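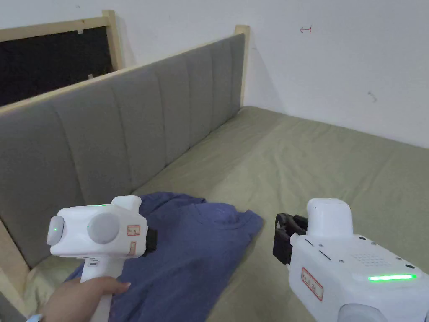

About Us

Hi, and welcome to Skorgate Weather! I'm the person behind the forecasts, the storm notes, the rain totals and (sorry) most of the typos. We're a small local weather outfit covering Cakcombe, Minden and the farm country in between, and we've been at it for 17 years now.

I started out as a kid who stood on the porch when everybody else went to the basement. My mother wasn't a fan of this. I got a cheap rain gauge for my birthday, then a better one, then a thermometer I nailed to the wrong side of the garage, so that for one whole summer I believed we lived in the hottest yard in the county. I've learned a lot about where to put a thermometer since then!

Skorgate began as an email I sent to the folks on my road whenever hail looked likely. They forwarded it to their cousins, the cousins asked to be added, and by the second spring I was typing in addresses until midnight. So I built a website. It was ugly and it went down every time we had a real storm, when people wanted it most, but it got us going.

What we do

Every morning at 6 I write a plain-language forecast for the day and a looser one for the days after it. If storms are on the way I write another in the afternoon, and once things get going I stay up and post updates until the last cell has moved out. I try to say what I think will happen, how sure I am, and what would change my mind. Some days I'm not very sure, and I'll tell you that too.

We run 10 weather stations of our own. Most of them are on fence posts and barn roofs belonging to very patient readers, and the one at the Estrella grain elevator is the highest and by far the windiest. They send in temperature, humidity, wind and rain, and you can see all of it on the Stations page for free. If a reading looks crazy, write to me. It's usually a spider in the rain gauge, but once in a while it's a real cloudburst that missed everybody else by a mile.

We also have more than 500 readers who send in reports, and I couldn't do this without them. Radar is wonderful, but out here the beam is pretty high off the ground by the time it reaches us, and it can't tell me if the hail on your truck is the size of a pea or a golf ball. You can! Put a coin or a ruler next to it if you take a photo, and please wait until it's done falling before you go out and get one.

What we don't do

We don't issue warnings. Those come from the National Weather Service, and if they tell you to take shelter, go, and read my take on it later. Please have more than one way of hearing a warning, too, especially overnight. A phone on silent across the room isn't going to wake anybody up.

I also don't do the ten-exclamation-point headline thing. I know I use plenty of them when I'm chatting (see above), but never on a forecast. We've all seen the scary snow map that gets passed around in December showing two feet on top of our heads, nine days out, and then we get drizzle. I'd rather be a little boring and still have you reading next winter.

Who pays for it

Mostly you do, and thank you! The forecasts are free and always have been. Memberships cost $2 a month and cover the web hosting, the station batteries and the occasional replacement for a wind vane that has left the county. Members get the longer evening discussion, where I go on and on about dew points and the dryline, plus a text when I put out a storm update. We run a handful of local ads as well, and none of the advertisers gets a say in the forecast. (A roofing company did once ask if I could be more upbeat about hail. I could not.)

Talks and visits

I love talking to schools, 4-H clubs, church groups and anyone else with folding chairs. I bring a bottle that makes a little tornado, a box of old hail dents cut out of a car hood, and a lot of stories. Spring fills up early, so fall and winter are your best bet, and there's no charge inside Cakcombe or Minden.

Get in touch

The contact form comes straight to me. I answer everything, though if it's thundering outside you may be waiting a day or so. Storm reports go through the Report button at the top of the page, and those I read right away.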